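4. Setting Up Your Bomton Seed Starter

You're at the fun part! Once the base is plugged in and the light has come on, you can get your first seeds going in one sitting.

Before you start: Pick a level spot out of direct sun, and keep the power cord well away from the watering side.

1. Rinse the tray in warm water and dry it with a soft cloth.
2. Lay one liner sheet flat in the tray. It doesn't have to reach every edge.
3. Fill your pots with damp seed mix and tap them gently to settle it.
4. Drop 2 seeds into each pot and cover them lightly. Tiny seeds like lettuce can stay right on top (they love the light!).

Note: Paper cups make great starter pots. Poke a few holes in the bottom first so extra water can drain. 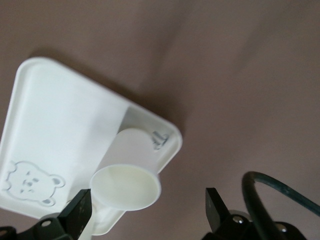
Figure 4. White tray and paper cup on a tabletop.

5. Set the tray on the base and press the corners down until it sits level.
6. Hold the Light button until the display reads 12. Your lamp will now run 12 hours a day, and you can change that whenever you like.
7. Add water to the tray, never to the base. Stop as soon as the liner is damp all over.

CAUTION: Unplug the base before lifting a full tray. If water gets into the socket, leave the unit unplugged and let it dry completely.

Basil and tomatoes are wonderful first crops, and you'll be checking them every morning before coffee! If the display shows code 727, the lamp is not seated. Turn it to the left, lift it out, and click it back in. For thinning and moving seedlings outdoors, go to Section 5.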